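Cahier d'atelier, août 2019
Bandes de poignet, lot Nillar : remise en rouleaux avant stockage

Lot revenu en vrac de la salle Listeslow, dans un sac. Bandes noires à rayures gris clair dans la longueur, passant de pouce en boucle noire. Numéro de lot sur le bordereau : 788. Rien sur les bandes elles-mêmes, donc traçabilité par le sac uniquement, à revoir.

Objet : fixer une méthode de roulage unique. Le lot précédent (Peñalver) avait été plié en quatre et on retrouvait les marques de pli à la mesure d'allongement. Sur une bande pliée, la première traction donne une valeur plus haute que les suivantes. Sur une bande roulée, écart dans le bruit de la règle.

Préparation. Lavage à 30 sans assouplissant, séchage à plat, repos 8 heures avant de toucher à quoi que ce soit. Le repos compte : l'élastique reprend encore un peu après le séchage, et une bande roulée trop tôt se détend dans le rouleau. Auto-agrippants fermés pendant le lavage, sinon ils arrachent les fils de bord. Deux bandes Nellico abîmées de cette façon en décembre, classées rebut.

Travail au sol, sur la moquette rouge orangé. Essayé d'abord sur l'établi : la bande glisse, il faut la retenir avec le coude et la tension n'est plus la même d'un bout à l'autre. La moquette retient suffisamment la partie déroulée. Inconvénient, les peluches sur l'auto-agrippant. Brosse sèche en fin de série.

Séquence retenue :
Étaler la bande, supprimer les torsades.
Replier l'extrémité sur elle-même, premier tour serré, sans âme.
Rouler à deux mains, pouces devant, doigts par-dessus, la partie libre à plat au sol.
Contrôler l'alignement des bords tous les deux ou trois tours.
Ne pas tirer sur la partie libre. Le serrage vient des doigts.
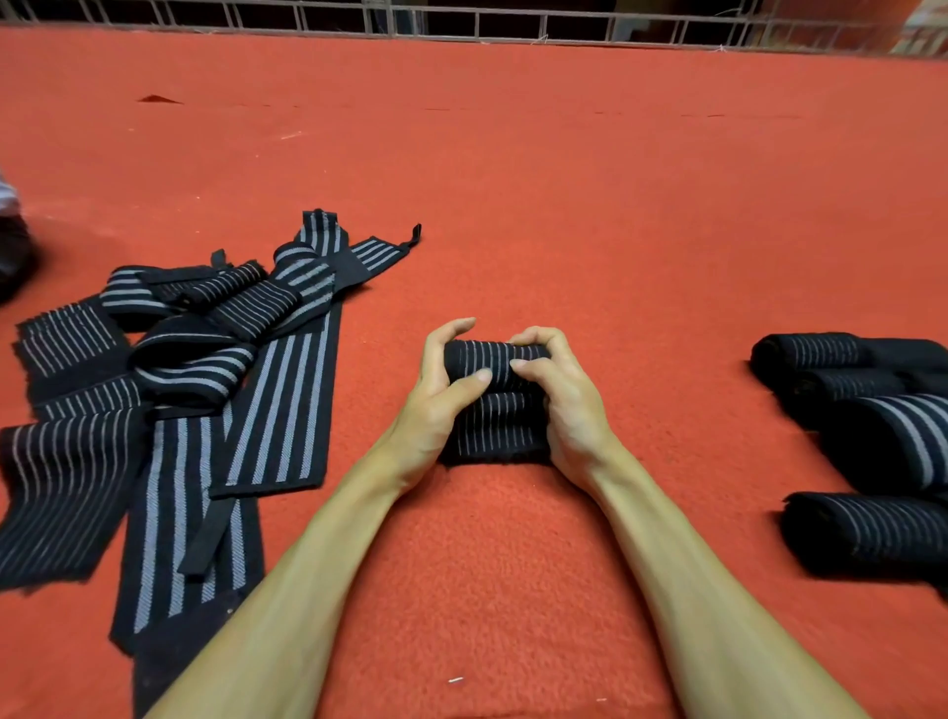
Roulage en cours, bandes à traiter à gauche.

Remarque sur les rayures : elles servent de repère d'alignement. Tant que celles du tour supérieur restent parallèles à celles du tour inférieur, le rouleau est droit. Dès qu'elles se croisent, défaire un tour et reprendre. Corriger en poussant sur la tranche ne marche pas, le décalage revient au tour suivant et le rouleau finit en cône.

Le démêlage prend plus de temps que le roulage. Les boucles de pouce se prennent dans les autres bandes et une torsade en amont ne se voit qu'une fois la moitié enroulée. Prochaine fois : sortir les bandes du sac une par une et les étaler en parallèle, boucles du même côté.

Sens de roulage. Les deux ont été essayés. Boucle à l'extérieur : prise en main immédiate pour l'utilisateur, mais elle accroche dans le bac. Boucle au centre : rouleau plus propre, premier tour irrégulier à cause de la surépaisseur. Je garde boucle à l'extérieur, rabattue sous un élastique plat.

Stockage : bac fermé, rouleaux debout, une seule couche. Ne pas dépasser 80 % du volume, au-delà les rouleaux du bord s'ovalisent. Étiquette avec numéro de lot et date de lavage.

À faire :
mesure d'allongement après 90 jours de bac, même règle, même masse ;
demander à Nillar la composition exacte, la fiche reçue ne donne que « coton et élastique » ;
marquage individuel, essayer le fil cousu près de la boucle, l'encre textile ne se lit pas sur le noir.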